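Moving apartments in September, part 7. The kitchen is done. I have been putting off the drawer.

---

You know the drawer. Ours has come with us through two leases and a sublet on Galbraith, and at no point did anyone open it all the way. The movers taped it shut and carried it like a patient.

---

My phone says I have 1,543 unread emails and I would still pick those over the drawer.

---

Bought a storage system from Skolia in the spring. It has 18 little compartments and a label sheet. I have filled in one label. It says "misc."

---

The current method: everything goes on the red tray by the sink, and nothing leaves the tray until it has an address. Keep, dog, trash. There is also a fourth category called "huh," and it's winning.

---

The dog does not recognize the categories. The dog believes in one category.

---

Progress, 4 p.m.:
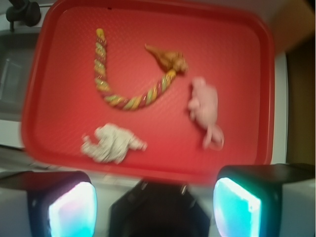
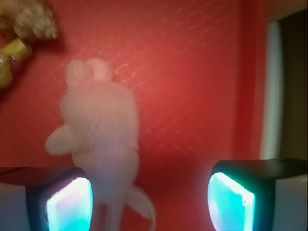
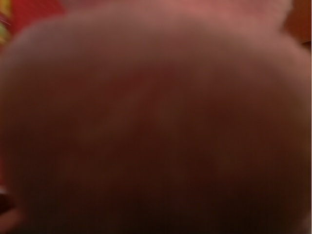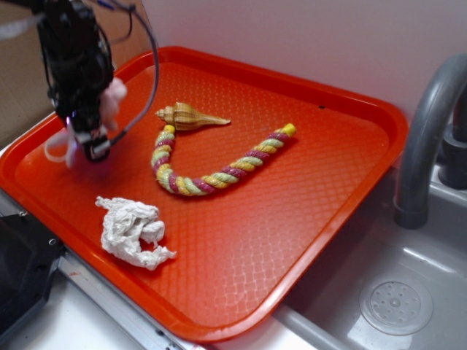 The twisted rope thing has been ruled a dog toy. I would like it noted that it was sold to me as a "natural dental solution" by a pet store in Trultley, at a price I'd normally associate with a dentist.

---

The seashell is a harder case. We don't live near a beach. We have never lived near a beach. I've asked the other member of this household, who said "isn't that yours?" and left the room, which I'm taking as a confession.

---

Someone is going to reply that I should hold each object and ask if it brings me joy. I held the shell. It brought me sand.

---

The plush stuff gets a wash before it goes anywhere. The bottle of Brunasance under the sink claims to be "gentle enough for treasured items." Nothing in that drawer has been treasured. Some of it has been chewed with real commitment, so maybe that counts.

---

Tissues: trash. I'm putting this in writing because I caught myself smoothing one out to see if it was still good. It's been a long week.

---

Question for people who own houses with closets: where does a shell go? Bathroom feels like giving in. Bookshelf feels like I'm about to tell guests about a trip.

---

Update, 6 p.m. The shell is on the windowsill over the sink. It looks like it pays rent there. I hate how good it looks.

---

Second label filled in. It says "rope."

---

The box marked DRAWER 2 was behind the vacuum. I had no memory of a drawer 2. It's taped on all sides and it's heavier than the first one, and when I tilt it something rolls for a lot longer than the box is wide.

---

Ordering noodles. There's a place downstairs that takes 600 years to deliver up one flight of stairs, so that gives me plenty of time to not open it.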